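A dropped plate is not a small fault

Mudassar Bugti
August 15, 2022
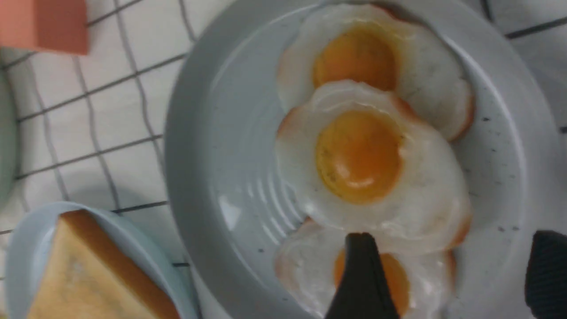
The kitchen trial at Vonddale ran for 882 breakfasts, and the report calls four of them "handling events". I think that is a poor name for what happened. In each case the arm lost its grip and a plate broke on the floor. In one case a person was standing next to it.

Rana, the firm behind the arm, traced the fault to the grip check. The software looked at how far the fingers had closed and took that as proof they were holding something. A greasy rim gave the same reading as a clean one. The arm lifted, swung at full speed and let go halfway across.

I do not blame the arm for slipping. People drop plates too. My complaint is that it carried on. After the first drop it went back to the counter and started the next order, with broken china under the worker's feet. It had no way of knowing that anything was wrong, and the stop button was on the far side of the table.

Rana says the new fingers will cost 3,000 a set, against 2,700 for the old ones, and that they can feel a slip. Good. But the Kustville site opens in November with the old ones, and the plan is to fit the new ones "as stock allows".

That is the wrong order. Slow the arm down whenever it is carrying something. Make it stop if the weight changes in mid-air. Put a stop button where the worker stands - within reach, on the same side. All of that can be done with the old fingers, and Kustville should not serve a single egg until it has been.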